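Search the help desk
Search for: Go

Ticket 676: Birth announcement gallery not loading, comments missing
2 min read

Opened 07/06/2018
Site: Weltum celebrity news, Babies section
Reported by: Graham Mellor
Priority: High

Problem as reported
The gallery on the Brostero baby announcement stops at slide 2. Readers on phones get a spinning circle and then a blank page. Desktop is fine in most browsers. The comment count under the headline says 2,000 but no comments show. The same thing happened in April with the Entwistle wedding gallery, and that ticket was closed without a fix.

First reply, support
Cleared the page cache and reloaded on two phones. Slide 2 loads, slide 3 does not. The gallery has 14 slides, and the first two are stored on our own server. The rest are embedded from the couple's social media account. Please confirm whether any of those posts were edited or removed after the article went up.

Reply, Graham Mellor
Checked with the editor. The mother changed the caption on the third post to correct the spelling of the baby's middle name. Nothing was deleted. We also changed our headline for the same reason, so the page address is different now. The old address forwards to the new one.

Second reply, support
The new address explains the comments. They are tied to the old address and did not move with the article. I have asked Andelton, who host the comment system, to point them at the new one. Please don't change the headline again until they are done.

For the gallery, open the article in the editor, remove the embed on slide 3, save, and paste it in again. Leave the other slides alone.

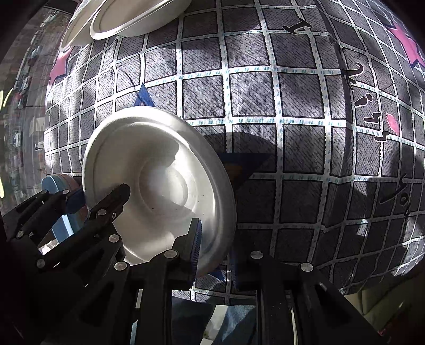
Reply, Graham Mellor
Removed and pasted again. Slide 3 now loads on my phone and so do the ones after it. The caption has the right spelling. Comments are still not showing.

Third reply, support
Andelton have moved the comments. The count dropped a little because replies held for approval are no longer included. Those are in the moderation queue under the old headline.

Status: Gallery fixed. Comments restored. Left open until the Entwistle gallery has been checked for the same fault.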